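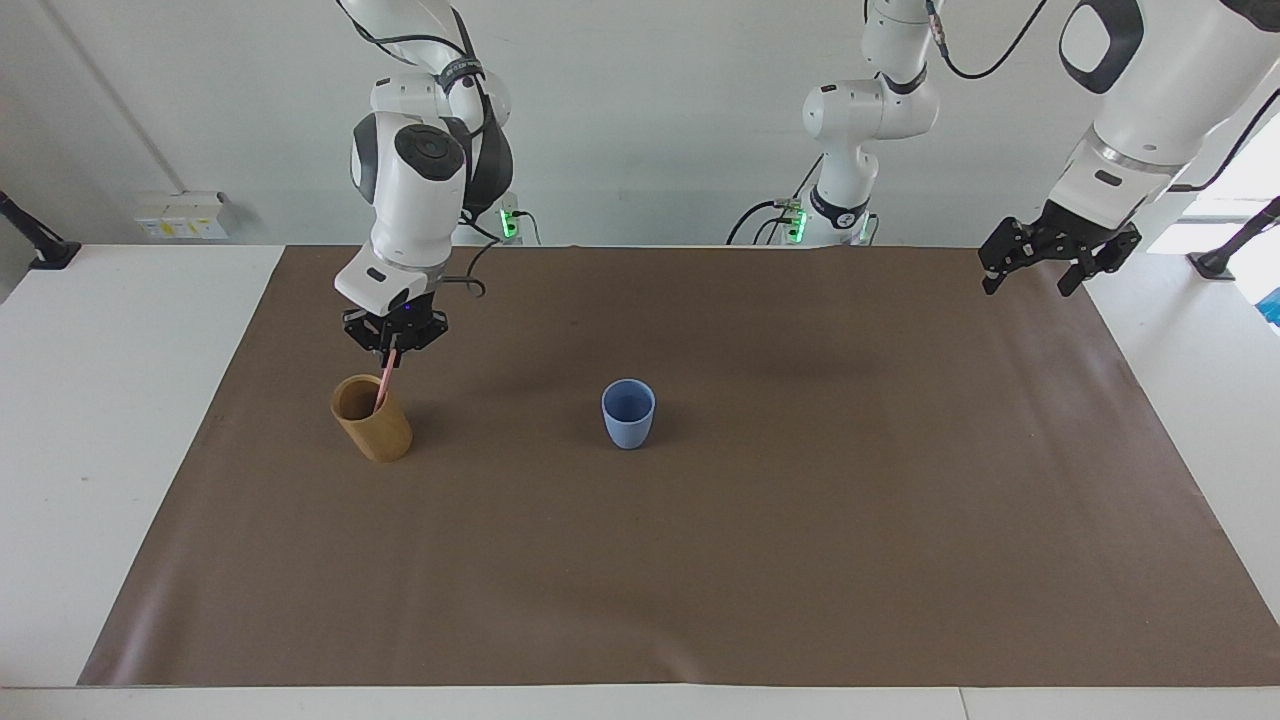
Two cups on a brown paper mat.

Jelberg Tableware Catalogue Listings, version 2
By Cirilo Barrera
Updated July

Contents
The set holds 2,584 catalogue entries for cups, saucers and small bowls, transcribed from the printed price lists of Canen and Villanueva. There are two files: listings.csv, with one row per entry, and notes.txt, with printed remarks that did not fit a column.

Fields
listings.csv has eight columns: id, maker, list_page, item_name, capacity_ml, glaze, price and remarks_ref. Capacities printed in fluid ounces were converted and rounded to the nearest millilitre. Prices are left in the original currency. Empty cells mean the list gave no value.

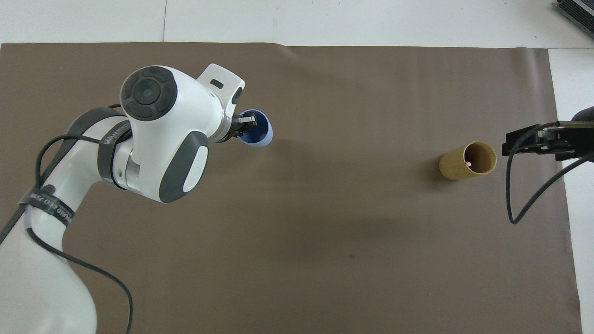 Brown paper laid over a white surface.

Known problems
Glaze names are copied as printed, so "oat" and "oatmeal" remain separate. Villanueva reused item numbers between lists; join on id only. Several Canen pages were faded, and uncertain readings end in a question mark. Sets sold together appear as a single row, with the pieces listed in notes.txt.

Use
Free for teaching and research with credit. Do not treat the prices as a complete record of the trade. Send corrections with the id and page.

Related items
Florex Glaze Names
Jelberg Kitchen Scales Listings
Canen Price List Index

This site uses cookies to remember your settings. Accept | Manage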